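Zuletzt aktualisiert: Montag, 4. November 2019

Studienprojekt Greifen, Gruppe Tretov: Finger setzen in der Schale auf

kabelbinder_34
Wir haben im Projektseminar die Aufgabe, Kleinteile aus einer Schale zu nehmen und an einen Drahtständer zu hängen. Sieben-Achs-Arm, Parallelgreifer, Ansteuerung über ROS. Problem: Beim Anfahren in die Schale bricht der Controller in 3 von 14 Versuchen mit Kontaktfehler ab. Die Zielhöhe ist fest eingetragen, die Tischebene einmal eingemessen. Kraftschwelle in z steht auf 14 N. Hat jemand das sauber gelöst?

mo_regelkreis
Wie habt ihr die Tischebene eingemessen? Ein Punkt oder mehrere? Bei einer Massivholzplatte würde ich keinem Einzelpunkt trauen.

kabelbinder_34
Ein Punkt, Tischmitte. Die Platte ist Holz, mit Fugen zwischen den Brettern.

mo_regelkreis
Dann ist die feste Höhe der Fehler. Mindestens drei Punkte antasten, Ebene fitten, Residuen ansehen. Bodenstärke der Schale kommt noch dazu, die habt ihr vermutlich auch nur geschätzt.

quaternion_q
Sehe ich anders. Der Ebenenfit verschiebt das Problem nur. Wer in ein Gefäß greift, sollte geführt absenken: geringe Geschwindigkeit, Abbruch bei Kontakt, dann ein kleines Stück zurück. Wir fahren die letzten Millimeter im Impedanzmodus mit 200 N/m in z. Die eingetragene Höhe ist damit nur noch eine Startschätzung.

mo_regelkreis
Impedanzmodus mit 200 N/m heißt auch: Positionsfehler durch Reibung und Modellabweichung im Lastmodell. Für die Schale geht das, für das Einhängen am Draht nicht. Umschalten im laufenden Betrieb ist bei Anfängergruppen eine häufige Fehlerquelle.

quaternion_q
Umschalten im Stillstand, Sollposition auf Istposition setzen, fertig. Steht so im Laborskript Jodness, Abschnitt Reglerwechsel.

lötzinnrest
Bevor ihr weiter über Regler streitet: Wie liegt der Annäherungspunkt in x/y? Wenn die Finger seitlich an die Innenwand kommen, sieht das im Log genauso aus wie ein Bodenkontakt. Die Kraftkomponenten einzeln plotten — der Betrag allein sagt nichts.

kabelbinder_34
Geplottet. Bei zwei der Abbrüche liegt der größere Anteil in y. Beim dritten fast nur z. Unser aktueller Aufbau, Finger geschlossen, Schale noch ohne Teile:
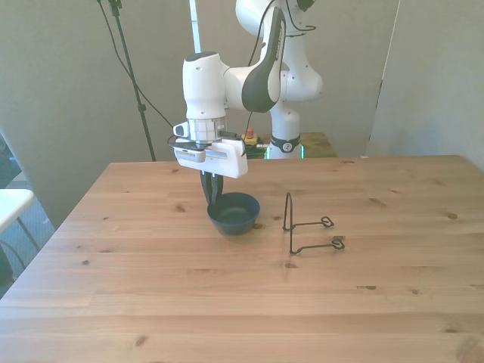 Vorschläge bisher, zum Abarbeiten

1. Schalenmitte neu einlernen. Die Finger stehen bei euch nahe der linken Innenwand, das passt zum Querkraftanteil. (lötzinnrest)
2. TCP prüfen. Im Beispielprojekt Garcia ist ein anderer Fingersatz hinterlegt, der Offset wird gern mitkopiert. (mo_regelkreis)
3. Drahtständer als Kollisionsobjekt in die Planungsszene, mitsamt den beiden waagerechten Armen. Ein Quader um alles herum reicht für den Transfer, zum Einhängen muss er feiner modelliert werden. (quaternion_q)
4. Ebene mit mehreren Punkten antasten. (mo_regelkreis)

kabelbinder_34
Punkt 2 war ein Treffer, der Offset stammte aus Garcia. Punkt 1 machen wir danach, sonst lernen wir mit falschem TCP ein.

quaternion_q
Richtige Reihenfolge. Punkt 4 könnt ihr euch mit geführtem Absenken sparen.

mo_regelkreis
Nein. Ohne Ebene stimmt die Höhe am Ständer nicht. Die Haken verzeihen in z weniger als die Schale.

lötzinnrest
Zum Loggen: Tratell zeichnet Kräfte und Gelenkwinkel mit gemeinsamem Zeitstempel auf. Mit getrennten Logs sucht man den Kontaktzeitpunkt von Hand.

kabelbinder_34
Tratell läuft. Wir messen die Ebene jetzt doch ein und lassen den Impedanzmodus vorerst weg. Die nächste Messreihe stelle ich hier ein, die Abgabe ist erst im Januar.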